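Speaker notes: Setting a Small Table
Afternoon talk, Iteo community room

Good afternoon, everyone, and thank you for coming in out of the July heat. (Wait for the folks at the back to find a chair. Water first, then start.)

My name is Fedir Holovko, and for a good many years now I have been fussing over tables. Large tables, church hall tables, card tables with one bad leg, and lately the little tables that people eat at by themselves or with one other person. I want to spend our time today on the little ones, as I think they get the least attention and could use the most.

(Ask: who ate breakfast standing up this morning? Let them laugh. Raise my own hand.)

When I was putting this talk together I went back through my notebook from the Omex workshops. We had 616 people come through those over the years, and I asked every one of them to write down the last thing they had eaten at a properly set table at home. I got 121 cards back that said "a holiday dinner" and nothing more. I have kept those cards in a shoebox and I still take them out now and then.

So let's begin with the surface. Before you put anything on a table you ought to look at it bare, wipe it down, and stand there a minute. I know that sounds like a waste of a minute. A white top is my favorite to teach on, as it shows you everything: the crumbs, the rings, and also the color of whatever you put down next. It bounces the light around, too, so think about where your lamp is before you sit someone across from it. 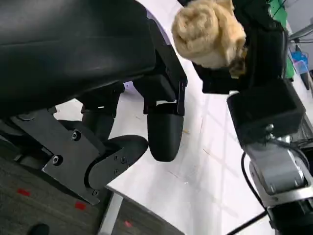

Now, once the top is clean, please resist the urge to cover it. I was raised with a tablecloth for every occasion, ironed and starched, and I love them dearly, but a small table with a big cloth on it looks to me like a child in his father's coat. Let some of the table show. If you miss the cloth, use a smaller piece of it. A napkin will do, or a runner folded in half.

(Slow down here. I rushed this part at Quintero and had to go back over it.)

The plate goes in the middle. I mean the middle of the place where the person will sit, and on a table for one that can be the middle of the table, too. Put it down first and let everything else find its spot afterward. People tend to start with the cup, and then the plate gets squeezed toward the edge, and before long there's an elbow in the butter.

A word about plastic plates, and I say this with real affection. Somebody always comes up to me after a talk and confesses, in a low voice, that they only have plastic. Well, so do I, for most of the week! Plastic comes in colors that china makers never dreamed of. A lavender plate is a cheerful thing to find in front of you at seven in the morning. I have one shelf at home that is nothing but plastic, and my grandchildren have never once asked for the other shelf.

The mug goes up and to one side. Which side depends on the hand, of course, and I will not be drawn into the argument about left and right that we had last time. Turn the handle so a person can take hold of it without thinking. If the mug is a different color from the plate, so much the better, as long as the two are on speaking terms. Soft colors get along with nearly any other soft color. A pale teal beside a lavender is a combination I would never have picked out of a catalog, and I have grown very fond of it.

Then the cloth. Ours at the workshops were plain cotton, bought in a bundle from Gumness, and they never did hold a fold. I used to go around behind people straightening them. I have given that up. A napkin that has been used is going to be in a bunch anyway, and a tan or beige one looks perfectly at home that way next to a plate.

(Pause. Drink of water. Check the clock, should be near the halfway mark.)

And last of all, one thing that has no job. You can't eat it or drink from it or wipe your chin with it. For some people it's a flower. For me, it's a toy pumpkin, a squat little fellow with orange and cream stripes, and I don't much care what month it is. Set it beside the plate, where the eye will land on it between bites.

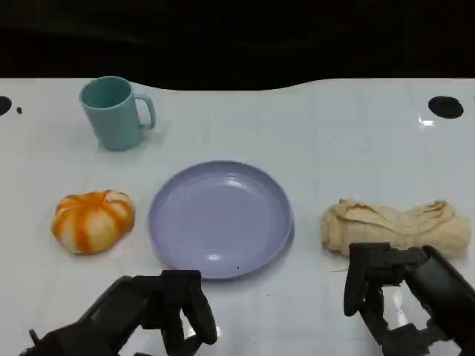 Marisol wrote to me after the spring talk to say that she disagreed, and I promised her I would read it out. She said that a small table has no room for a thing with no job, that she had tried it for a week and moved the ornament every single time she wanted to open the newspaper, and that in the end she put it on the windowsill, where she could see it just as well. "You have a bigger table than you think you do," she told me, and she may be right about that.

(Let that sit. Somebody will want to answer her.)

My reply to Marisol was that the windowsill is fine, so long as it's her windowsill and she looks at it. She wrote back that she does.

Now for the part where you get up. There are boxes along the side wall with plates, mugs and cloths in them, and you are welcome to any of it. Take one of each and set a place for the person sitting next to you, and ask them which hand they drink with before you start. I'll come around. Please put the plates back in the box with the blue lid when you're done, as the Iteo people need the room at four.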